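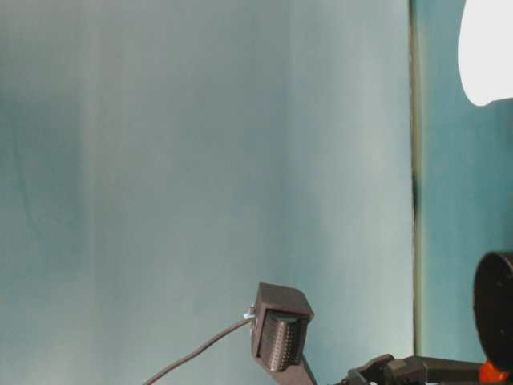
The second Flanness record took up most of a winter, and Ngan-ling Fang will tell you that a good part of that time went to waiting for the heating to come on. She makes music as Flanness, has done so for seven years, and until lately she was best known (if you knew her at all) for a handful of slow, sweet songs that people passed around by word of mouth. The new album is called Wavus, and it sounds like a pale blue-gray wall with the light falling unevenly across it, all soft bands of brighter and darker, no hard lines until the drums come in. I mean that as high praise! I played it three times through on the drive up to see her and missed my exit on the second go.

We met in the late afternoon at Hebden, the old rehearsal hall where she cut most of the vocals, and she made tea in a saucepan and apologized for the chairs. She talks the way she sings, a little behind the beat, and she'll leave a question alone for so long that you start to wonder if you asked it out loud.

"The first record was me trying to sound like I had a band," she said. "Then I got a band, and I wanted to sound like I was by myself again. They were very nice about it."

The band in question is a bass player, a drummer and whoever is free to play keyboards that month, and they recorded the basic tracks live, standing close enough to bump elbows. Fang kept the mistakes she liked. On "Porch Money" you can hear somebody laugh just before the last chorus, and the whole song seems to loosen up after that, like a guest who has finally taken off his coat.
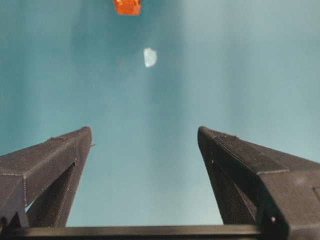
Teal on teal, with a little orange near the top.

Kondis, the small label putting the album out, pressed 600 copies of her debut and took a good long while to sell them. For Wavus they've ordered 2000, which makes her nervous, though she is pleased too and keeps bringing it up. There's a tour starting in February, mostly rooms that hold up to 1433 people on paper and a good deal fewer once you bring the curtain in.

I asked if she had started writing again. She had, she said, two songs and part of a third, the third being about her aunt's kitchen and possibly too long. Then she played me the part that was finished, on a guitar missing its top string, and went to see about more tea.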